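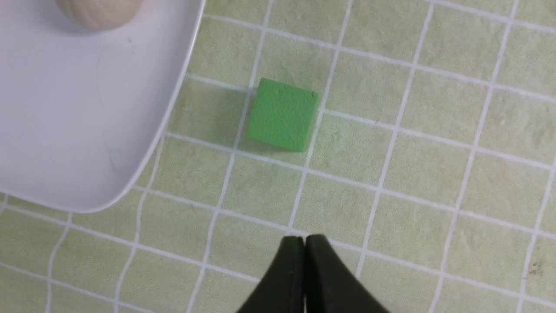 Green block on a gridded mat.

Community > Adult Learning > Interviews

News Courses Interviews Contact

17 February 2022

Returning to mathematics after thirty years

Caoimhe Noonan left school at sixteen with no qualification in mathematics and, by her own account, no wish to hear the word again. She now leads the evening numeracy course at the Cisulholm Institute, which enrolled 149 adults in its most recent year. The Institute spoke with her as registration opened for the summer session, which begins in July.

Ms. Noonan enrolled as a student herself at the age of forty-six, while employed in the stock office at Dimaven. "I had been asked to take over the ordering," she said. "I could do it on paper if I was left alone, but I could not do it with someone standing at the desk. I turned the job down and told them it was the hours."

Her first course lasted two terms. She recalls that fractions occupied most of the first and that she considered withdrawing before the break. "My tutor asked me to stay until we had done percentages. I use percentages every day of my life, so I stayed."

The present course is open to any resident over eighteen. There is no entrance test, a policy that Ms. Noonan supports strongly. Applicants attend a short conversation with a tutor and are placed in one of three groups. "People arrive with a great deal of knowledge that they do not call mathematics," she said. "A man who has laid floors for twenty years understands area. He may not recognize the formula, and we can get to that later."

Area and measurement are taught early for this reason. Students draw a room from their own home to scale and work out the cost of covering the floor. Money, time and simple statistics follow. Algebra is offered only in the third group, although demand for it has grown. Ms. Noonan said that many parents ask for it in order to help with homework.

Her brother, Ruairí Noonan, joined the teaching staff two years ago after a career in surveying and is responsible for the daytime group. He takes a firmer view on calculators, which he does not permit in the opening weeks. "Estimate first," he said. "If the answer ought to be near 900 and the machine says 292, the student should be the one to object." Ms. Noonan allows calculators from the first evening. The two have agreed to leave the matter to individual tutors.

Asked about attendance, Ms. Noonan acknowledged that it remains the main difficulty. Shift work and child care account for most absences, and the Institute now repeats each Tuesday class on Saturday morning. The course fee has been held at its previous level, and textbooks may be borrowed from the library for the full term.

She did eventually take the ordering post at Dimaven, and held it for five years before training as a tutor. "It was a perfectly ordinary job," she said. "I was very pleased to have it."

Registration forms are available at the front office.

Share 14 Comments 3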